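Open Day at the Wevton Paper Mill
15/10/2026

The mill at Wevton opens its doors twice a year, once in June and once in the fall. I missed the June one because of a wedding, so this was my first time inside, though I have driven past the place for years. Parking was in the lower lot by the river. From there it was a ten-minute walk up to the gatehouse, where they handed out visitor badges, foam earplugs and a photocopied map.

Tours left whenever a group filled up. Ours was led by Ulises Cuadros, who runs the second shift and has been at the mill long enough to remember the old boiler house. He kept the pace brisk and let people ask questions as we walked.

The pulp side

The mill makes brown kraft paper and nothing else. It gave up white grades years ago. Some of the pulp comes in as dry bales from outside and the rest is made from used boxes, which arrive by truck and get dumped onto a concrete floor the size of a school gym. A loader pushes the boxes onto a conveyor, and the conveyor drops them into the pulper, a steel tub with a rotor in the bottom. You can look down into it from a railed walkway. It looks like oatmeal and smells like a wet basement.

After the pulper there are screens and cleaners to take out staples, tape and plastic. Ulises passed around a jar of what comes out at that stage. It was mostly staples, with a few coins and a house key. Tape is the main nuisance, he said, especially the kind with glass threads in it. It wraps itself around the rotor and somebody has to cut it off with the power locked out.

The paper machine

There are 2 machines in the building. The older one, called Furnel after the man who paid for it, was down for a felt change, which was lucky for us because we could walk right up to it. The felts are long loops of heavy cloth that carry the sheet through the presses. Changing one takes most of a shift. Four men were feeding the new one in by hand when we came through and did not look up.

The newer machine is Ovik, and it was running. The earplugs were needed here. At the wet end a thin gray-brown film of fiber and water spreads out over a moving mesh, and by the time it reaches the far end of the hall it is dry paper being wound onto a steel spool. The dryer section is a double row of big heated cylinders under a hood. It is very hot beside it, and the people with small children moved on quickly.

The full length from one end to the other is 147 paces by my own count. I did it twice because I didn't believe the first one.

When the spool is full they swing it out with an overhead crane and start the next without stopping the machine. We got to see one change. A horn sounds, there is a loud slap, and the paper jumps over to the empty spool. One of the crew tore a strip from the outside of the full roll and gave it to us to pull on. It is strong along the length and much weaker across it. The fibers line up in the direction the machine runs, and you can feel the difference in your hands.

Testing and finishing

The test room is kept at a fixed temperature and humidity all year round, so it was a relief to get in there. Samples from each roll are cut into squares, weighed, burst and torn. The results go on a sheet taped to the roll before it can ship. An older woman at the bench let a few of us work the burst tester, and we went through a stack of 42 squares before the next group came in. Mine were all within grade, she told me.

From there the big rolls go to the slitter and are cut down to what customers order. Most goes to bag makers. Some goes out as plain wrapping and table covering, the sort of thing you buy on a roll for a bench or a craft table. It lies fairly flat if the roll was stored on end and kept dry.
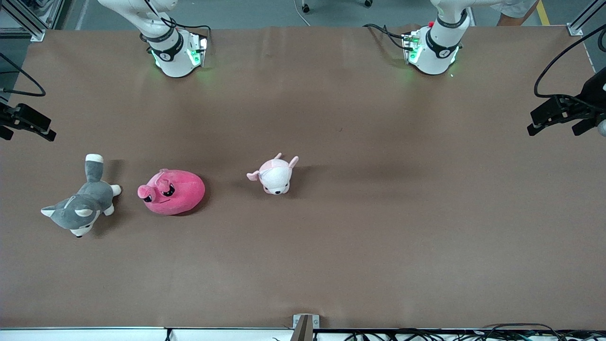

The history room

The last stop was a small room off the canteen with old photographs, order books and a cutaway of a roll. One ledger was open to a page for bag stock, with an order numbered 1673 in brown ink and a note beside it complaining about the freight. I could have spent longer there, but the lights were being turned off.

Getting there and practical notes

Admission was free. Wear closed shoes — they do turn people away in sandals, and I saw it happen. Children have to be old enough to keep earplugs in. The stairs up to the machine hall are steep open grating, and there is no elevator on that side, though the test room and history room can be reached from ground level.

The canteen sold coffee, soup and ham rolls, cash only. The Ryu noodle place across the bridge was open as well and had a line out the door by noon.

Offcut rolls were on sale by the gatehouse on the way out. I bought one, and carried it back down to the lower lot on my shoulder.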